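Bedroom Safety and Tidiness Checklist: Bed, Soft Toys and Storage
By Saoirse Foley, with comments from Darius Vlad
January
5 min read

This is the checklist for the bedroom at the Henham flat, used at turnover and again at the monthly inspection. Work from the bed outward. Mark each line OK, FIX or N/A, and write a comment for anything that isn't a plain OK. Comments from the current inspection are filled in below so the next person can compare.

Section 1. Sheet and mattress

1.1 Fitted sheet on all corners, elastic tucked under. OK.
1.2 Sheet free of holes, pulled threads and stains. OK. Comment: the gray sheet shows creases. Creases are not a fault under this list. Do not mark FIX for them.
1.3 Mattress level, no sag when pressed in the middle. OK.
1.4 Mattress label present and legible. OK. Comment: label is at the foot end, under the sheet. Put the corner back after looking.
1.5 Mattress does not slide when pushed from the side. FIX. Comment: it moves a little on the window side. Eoin Gallagher has the non-slip pads and will fit them.

Section 2. Pillows

2.1 Two pillows, both with cases closed over the end. OK. Comment: sage green plaid cases, matching.
2.2 Filling even, no hard lumps. OK.
2.3 Pillows at the head end and clear of the toy basket. OK.
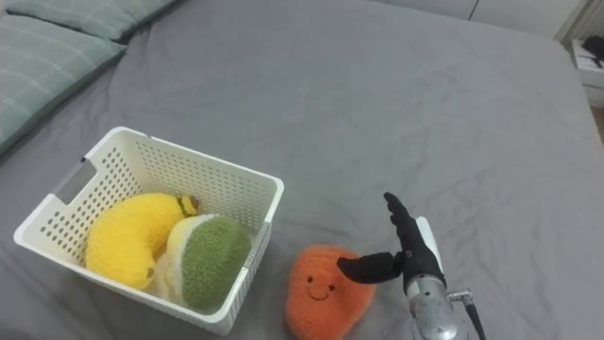

2.4 Spare cases in the hall closet. FIX. Comment: only one spare found. Ama Lamptey to order another set. The Ramora ones shrank last time, so a different make please.

Section 3. Storage basket

The basket lives on the bed while the toys are being checked and goes back on the shelf afterward. It is plastic, and plastic baskets of this kind fail at the handles first, so start there.

3.1 Handle cutouts smooth, no cracks at the corners. Run a thumb around the inside edge. OK.
3.2 Rim smooth all the way around. OK.
3.3 Side holes too small to trap a child's finger. OK. Comment: checked with the probe from the kit.
3.4 Base flat, does not rock on a hard floor. OK. Comment: test this on the floor. A mattress won't tell you anything.
3.5 Inside clean. OK. Comment: wiped with a damp cloth — no spray cleaner, it leaves a film the toys pick up.
3.6 No loose parts, tags or small items in the bottom. OK. Comment: one dry cleaning tag removed.

Section 4. Plush toys

Take each toy out, check it, and set it on the sheet. It goes back in the basket once its line is signed. If the check is interrupted, the toys outside the basket are treated as unchecked and done again.

4.1 Banana. Seams closed along the full length. Stem tip firmly attached. OK. Comment: pull the tip with two fingers, steady, for a count of 5. Held.

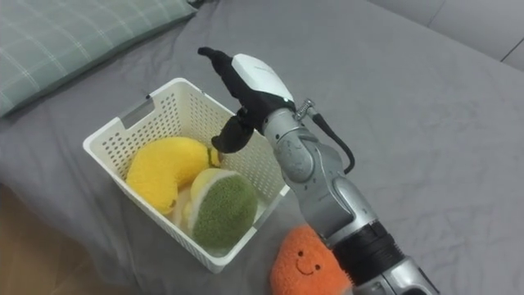

4.2 Banana, surface. No bald patches, no loose fibers coming away in the hand. OK.
4.3 Orange toy with the face. Eyes and mouth must be stitched, with no glued or snapped parts. OK. Comment: the smile and both eyes are thread. Check for lifted stitches anyway.
4.4 Orange toy, filling. Squeeze all over and feel for anything hard. OK.
4.5 Green half fruit. Seam between the green face and the pale rim closed all the way around. FIX. Comment: a short gap in the stitching, no filling showing. Skarphéðinn Kragh will close it by hand with doubled thread. Toy can stay in the basket but must not go out to guests until signed.
4.6 Care labels readable on all toys. OK. Comment: one is faded. Wash on cool, gentle, in a mesh bag.
4.7 All toys fully dry before going back. OK. Comment: press each one against a paper towel. If the towel marks, the toy goes on the rack overnight.

A note on washing. The last wash was done at too high a setting and the terry fabric felt stiff afterward. Brushing with a soft nailbrush brought most of it back. Please keep to the cool cycle, 28 minutes, and skip the fabric softener.

Section 5. Headboard and surroundings

5.1 Headboard fixed, no movement when pulled from the top. OK.
5.2 Recess along the headboard empty of small items and dust. OK. Comment: it collects hair ties. Use the narrow vacuum nozzle.

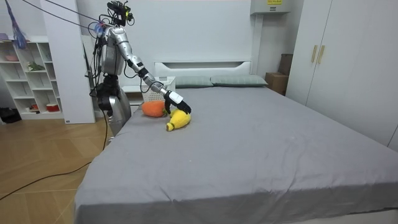
5.3 Headboard bolts tight, both sides. OK. Comment: quarter turn on the left one.
5.4 Furniture beside the bed steady, nothing heavy near the edge. OK.
5.5 Wooden floor free of splinters and raised boards. OK. Comment: felt pads under the bed legs are worn. Replace at the next visit.
5.6 Cables kept off the walking route. FIX. Comment: reroute along the wall and clip them. Darius has the clips.
5.7 Wall behind the bed free of damp or flaking paint. OK.

Section 6. Before you leave

6.1 Toys with an OK back in the basket.
6.2 Basket back on the shelf, long side to the wall.
6.3 Sheet pulled straight, pillows squared up.
6.4 FIX items copied to the repair sheet on the kitchen door, with a name next to each one.
6.5 Sheet initialed by the person who did the check, and by a second person if anything was marked FIX.

Totals for this inspection, counting lines 1.1 to 5.7 only: 4 FIX, the rest OK. None of the FIX items closes the room. 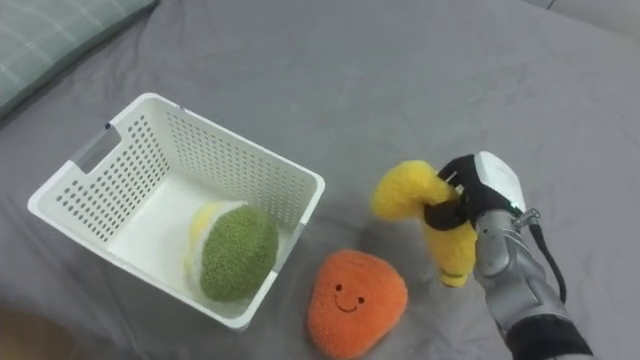

Does a toy with an open seam have to be thrown away?
Only if filling has come out or the fabric around the gap is too thin to hold a stitch. Otherwise close the seam by hand, pull on it firmly, and have a second person sign the line before the toy goes back into use.

Comments on the list itself

Darius: 3.4 and 3.6 could be done together, with the basket already empty. I'd leave the numbering alone, though, or the old sheets won't match.

Ama: please write the reason next to N/A. Two sheets from the autumn had N/A on the mattress label and I had to go back and look.

Eoin: pads are on order from Tivola. If they are late I'll cut some from the roll in the garage.

Last updated: January, after the Henham inspection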